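**Re: Show us your block bins (storage, tubs, trays, whatever you've got)**

**mallee_stacker** wrote:

OK I have finally joined the grey bin crowd and I am a bit in love. I've been keeping my bar blocks in a canvas bag for years and every session started with me tipping the lot on the carpet and swearing. Picked up a big rectangular bin with sloping sides from Lenon (40 bucks, end of line, last one on the shelf!) and it's changed how I play with the things. The slope means everything slides down to the floor of the bin where you can see it. Red and dark green only in this lot, my two favourite colours out of the Pirkunach sets.

I sit it on a sheet of papered board so it doesn't snag the carpet.
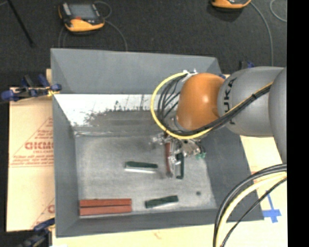
*Reds and greens in the big grey bin, two reds side by side in the near corner.*

The pair lying together in the corner look so good like that, I reckon I could leave them there as decoration.

---

**tuppence** wrote:

Oh that red! Proper brick red, lovely against the green. My Pirkunach reds are much more of a tomato, must be an older batch.

Does the bin scratch easily? The floor of yours looks a bit scuffed already.

---

**mallee_stacker** wrote:

It does mark, yeah. Shelf stock, so some of those came home with it. Doesn't bother me, I'm not eating off it. I gave it a wipe with a damp cloth and a bit of dish soap and called it done.

---

**gridiron_gran** wrote:

I'm going to be the grump. Sloping sides waste space! I had a sloped one from Tandden and it drove me up the wall, you lose a good 3 cm all the way round and nothing stacks square against the edge. Straight-sided tubs every time. I've got 2,000 pieces in the spare room and if I went sloped I'd need a second spare room.

Bar blocks especially. They're long and straight, they WANT a straight wall.

---

**mallee_stacker** wrote:

Fair for long-term storage, but I'm using this as a working bin. I want to reach in and grab. With straight sides I was forever scraping my knuckles going after the ones in the corners.

---

**ottercreek** wrote:

With mallee on this one. Sloped for playing, straight for the cupboard. I keep 20 or so bars in mine at a time and swap colours when I get bored, the rest live in an Annan drawer unit in the garage.

One tip: put a bit of felt in the bottom. The clatter when you drop a handful in a hard bin at 6 am will not make you popular at home. Ask me how I know, lol.

---

**gridiron_gran** wrote:

Felt collects fluff and then your blocks are furry. Drawer liner, the rubbery kind. Cut it a touch small so it lifts out for a rinse.

---

**tuppence** wrote:

Drawer liner is genius, I have half a roll left over from the kitchen! Mallee, are you keeping it to red and green or adding a third colour? I vote mustard.

---

**mallee_stacker** wrote:

Ooh, mustard. I was leaning towards a pale grey but they'd disappear in there, wouldn't they? Mustard it is. Will post again once I've got some.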